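Why does a bottle left in the sun go all puffy?

I got asked this by Kanako Shimada, who is nine and wanted a proper answer, so I've had a good think about it!

Air is made of tiny bits called molecules, far too small to see. They never sit still. They whizz about and bump into everything, including the sides of whatever they're trapped in. Each bump is a teeny push, and all those pushes together are what we call pressure.

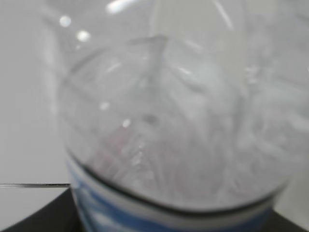

Now warm the air up. The molecules speed up and bump harder, so the sides get shoved outwards. Cool it down and they get lazy – the pushes get weaker, and the air outside squashes the sides in. Crunch!

You can try it at home. Take an empty plastic drinks bottle, screw the lid on tight and put it in the fridge overnight. I did mine in January and it had a great big dent by breakfast. Then leave it in a warm room and listen out for a pop as the dent jumps back (mine made the cat run off).

Please don't use glass, and don't heat a closed bottle on a cooker or radiator. A warm room is plenty.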